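Gimimgate Hand-Held Teaching Kit
Set-up and Operation Guide
Section 4: Recording a two-handed demonstration

4.1 Before you begin

Complete Section 3 (charging, pairing and shoulder harness fit) before you start. The procedures in this section apply to the Gimimgate kit used with the Larnholm recorder, firmware 3404 or later. Kits shipped with the Proto recorder use the same grippers but a different menu; see Appendix B.

You need:
Left and right hand-held grippers, each with its marker cube fitted
Head camera and harness
A work surface that does not rock or slide when pushed
The object to be handled and a clear place to put it

Choose one task per session. A task is a single start position, a single end position and everything the hands do in between. Lifting a flat panel and placing it on a shelf is one task. Lifting it, placing it and then tidying the table is two, and should be recorded under two task names.

4.2 Preparing the work area

1. Stand where you will stand during the recording. Both grippers must reach the object without you leaning on the table.
2. Check that the marker cubes are seated squarely on their mounts. Press each one until it clicks.
3. Wipe the cube faces with a dry cloth. Do not use solvent.
4. Switch off or shade any lamp that puts a glare spot on a cube face.
5. Place the object in its start position.

Note: Other people may work in the same room. They should stay outside arm's reach of the operator while a take is running.

4.3 Gripping large flat objects

Sheets and panels are the hardest objects to teach because the jaw has little edge to close on. Use the left gripper to hold and the right gripper to approach, or the reverse if you are left-handed. Set the dominant hand in the recorder menu under Operator > Hand before the first take.

1. Open both jaws fully.
2. Bring the holding gripper to the near edge of the sheet and apply light pressure.
3. Keep the second gripper above the table with its cube turned toward the head camera. 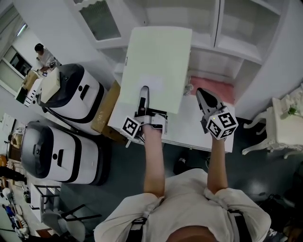 4. Wait for the short tone. The recorder has now located both cubes and the take can start.
5. Move the second gripper to its contact point at an even speed. A pause of up to 2 seconds is acceptable. Longer pauses are trimmed during import and may leave a visible jump in the replay.
6. Close both jaws, lift, and carry the sheet to the end position.
7. Release one jaw at a time, holding gripper last.

CAUTION: Do not force a jaw under a sheet that is lying flat. The finger tips can bend, and a bent finger shifts the recorded grip point for every later take. Slide the sheet past the table edge instead and grip it there.

CAUTION: Do not lift with the wrist fully turned. The load is taken by the trigger linkage, and repeated loading will loosen it.

4.4 Keeping the cubes in view

Position is computed from the head camera and from the camera in each gripper. Tracking survives a short loss of one source. If both sources lose the same cube for more than 400 ms, the take is marked Broken and is left out of the export.

The most common causes are:
Operator looking at the end position while the hands are still at the start position
Arms crossed, one cube hidden behind the other forearm
Large object raised between the head camera and a cube

Move your head with your hands. When the task ends at a shelf or cabinet, turn your shoulders toward it before you lift.

To check the gripper cameras, open View > Wrist on the recorder. The jaw pad should appear in the lower part of the circle and the room beyond it should be sharp. Nearby parts of the fingers are normally blurred.

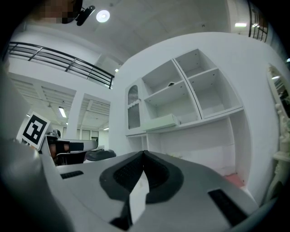 If the whole view is soft, clean the lens with the supplied cloth. If the pad is off center, loosen the two camera screws, turn the camera until the pad is centered, and tighten the screws by hand. Repeat the calibration in Section 3.6 after any change to the camera.

4.5 Ending and reviewing a take

1. Hold both grippers still at the end position.
2. Press the left trigger twice. The recorder closes the file.
3. Return the object to its start position before starting the next take. Vary the start position slightly from one take to the next, within the range the robot will meet in use.
4. After the last take, select Review. Takes are listed as Good, Short or Broken.

Delete a take only if the task was done wrong. Leave Broken takes on the recorder; the Ibarra import tool skips them and uses their time stamps to report tracking faults.

The trainer requires at least 40 Good takes for each task name. With fewer, the Train button stays gray.

Note: A dropped object does not spoil a take if you pick it up again with the grippers and finish the task. Tag the take Recovery. If you pick the object up by hand, delete the take.

Guide revised Feb 21, 2026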